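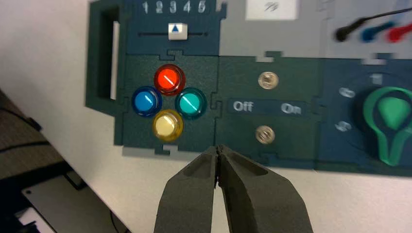
Review: Trerdale T-11 Linear Dimmer

The Trerdale T-11 is a single-gang wall dimmer for LED loads, with a slide control in place of the usual rotary knob. It is sold as a direct replacement for older incandescent dimmers. I installed two of them, one in a kitchen with recessed fixtures and one in a hallway with a mixed set of bulbs, and have used them daily since November.

Installation

The body is shallower than the Gandov unit it replaced, and it went into a standard box without a fight. Terminals are screw type and accept solid or stranded wire. The neutral is required. Older houses often have no neutral in the switch box, and the packaging mentions this only in small print on the back, so check before buying. The ground lead is a pigtail, short but usable.

The faceplate snaps onto a subplate. On the hallway unit one clip did not seat until the subplate screws were backed off slightly. The instruction sheet covers three-way wiring with one diagram, and the traveler terminals in that diagram are labeled differently from the terminals on the device. The version on the Trerdale website, revised July 12, 2025, has corrected labels.

Slide action

Travel is long for this class and resistance is even from end to end. There is no detent at the off position; a separate rocker below the slide handles switching, so the level you set is kept when the light is turned off. I prefer this arrangement. The Dawber slide dimmer, at nearly the same price, turns off at the bottom of its travel and has to be reset every time.

The slide cap is held by friction only. It came off once during cleaning and pressed back on with no damage.

Dimming performance

Rated LED load is 165 watts, which is more than either of my circuits draws. With the recessed fixtures, dimming was smooth down to the low trim setting, and I saw no flicker at any level. Low trim is adjusted with a small wheel behind the faceplate. Set it with all bulbs cold and at minimum level, then cycle the power to confirm they start.

The hallway was less tidy. Two of the bulbs there are an older type and dropped out before the others at the bottom of the range. Raising the trim fixed that, at the cost of some range. This is a bulb problem more than a dimmer problem, but the Gandov unit handled the same set slightly better.

Noise is low. With the room quiet and the slide near the middle, I can hear a faint buzz within arm's reach of the kitchen unit. The hallway unit is silent. The faceplate gets slightly warm under load, as expected.

Warranty and price

The warranty is 5 years and excludes damage from overloading. Replacement caps and faceplates are sold separately, and the almond color costs more than white for no clear reason.

Verdict

Recommended for circuits with matched, recent LED bulbs and a neutral in the box. For mixed or older bulbs, the Gandov is still the safer choice. Buyers who want app control should look elsewhere — the T-11 has no wireless functions.

Related reviews
Gandov Rotary LED Dimmer
Dawber Slide Dimmer, Second Version
Trikavholm Occupancy Sensor Switch
Choosing a Box Depth for Retrofit Work

Contact | Copyright Trikavholm Home Wiring Reviews | Back to top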